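**Status:** Mak is back up as of April, and it folds better than ever!

# Mak – folding cell, setup and care

Mak is one of the Sketow cells at our Podorcombe site. It's a tabletop cell with a pair of hand-held grippers, and these notes cover getting it ready and keeping it healthy. Florian Jacquet wrote the first version after the Zanholm rebuild, and I've been happily adding to it.

## Before a session

- Wipe the white board with a dry cloth. Gray smudges that won't lift are fine.
- Open and close each gripper 4 times. It should feel light all the way through.
- Check that both marker plates sit flat. If one rocks, reseat it and rerun `mak calib`.
- Leave the floor tape alone!

## Data

| Item | Value |
|---|---|
| Episodes | 728 |
| Held out | 47 |
| Grippers | 2 |

Calibration files live in `calib/`, one per rebuild. Please don't mix them – the offsets changed at Zanholm.

## Starting position
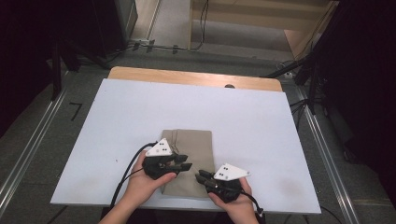

*Reading time: 2 min*

Start with the grippers facing each other across the cloth, marker plates up. Let the cables run down toward you and keep them off the fabric. I love how quickly new people pick this up (my first good fold took a whole Sunday).

## Known issues

- The right jaw sticks after long runs. A tiny drop of dry lube on the slide fixes it.
- `mak calib` hangs if the left gripper is unplugged. Plug it in and restart.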